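Posted in: Bench Diary, Grippers, Maintenance

31 August 2024

Got in early to work on the Kernine cell before anyone needed it. The left gripper has been slow to open, and on the last run the log had 416 grasp attempts with 8 flagged as late release. That's not terrible, but it was 2 the run before, so I wanted to look at it before it got worse.

Started with the fasteners. Kimutai Ndung'u did the fingers last time and he marks every screw he torques with a paint pen, then writes the value in the notebook. I went over each one with the small driver. Two on the finger plate took a little more turn. The pivot bolt was fine. I did not take the cover off the actuator. It was sealed when it came back from Maldonado and I would like it to stay that way.

Cleaned the fingertips with alcohol and a lint-free cloth. There was a gray film on the pads, probably from the table finish. The tips are due for replacement at 200 hours according to our own sheet, and the counter is past that, but they don't look worn to me. I wrote it down and left them on.

Next was the cable slack at the wrist. Sumathi Reddy thought the slow opening came from the cable pulling tight when the wrist rolls over. I jogged it through the roll at low speed with one hand on the cable and I could feel it go stiff near the end of travel. Moved the clip back one hole and tried again. Better. I should have checked that first.

After that we put the usual things out on the white table, the plate and the mug and the little pumpkins, and ran the pick and place set. Sumathi was on the stop button and I watched the feeds.

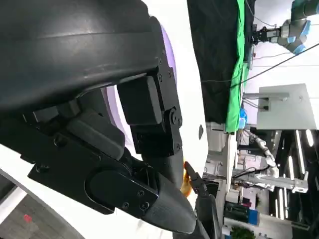
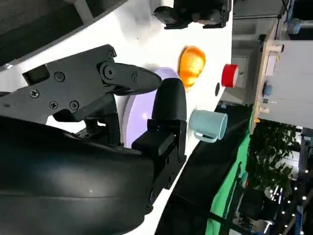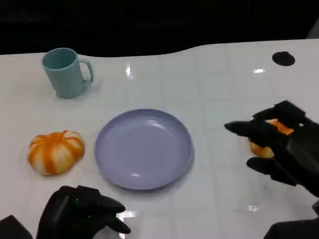 Kernine cell, black grippers, during the checks. The third view is the one over the table, with the plate in the middle.

The plate is always the hard one. It is thin at the rim and the fingers have to come in low. We dropped the closing force one step and raised the approach a few millimeters, then put the approach back where it was when it started missing. The mug and the pumpkins gave no trouble.

Ran the set until lunch. No late releases on the left side. One on the right, which is new, so now I have to go and look at that cable too. Same clip, same length, so I expect the same answer. I did not get to it today.

Camera calibration I only checked and did not redo. The wrist offset is still inside what we allow. The Teltance software wanted to update itself in the middle of the run and I said no. Last time it wiped the saved poses and we spent an afternoon teaching them again - not doing that twice.

Total cycle count on the left gripper is 1,366 since the rebuild. Put that on the card inside the cabinet door.

For next time:

Right wrist cable, move the clip.
Order fingertips from Ovari. They were slow with the last order, so ask for them now even if we don't fit them until October.
Ask Kimutai what torque he used on the finger plate. His notebook entry for it is smudged.
Find the other small driver.

Shut everything down, parked both arms, covered the table. Hands smell of alcohol.

3 comments | 11 shares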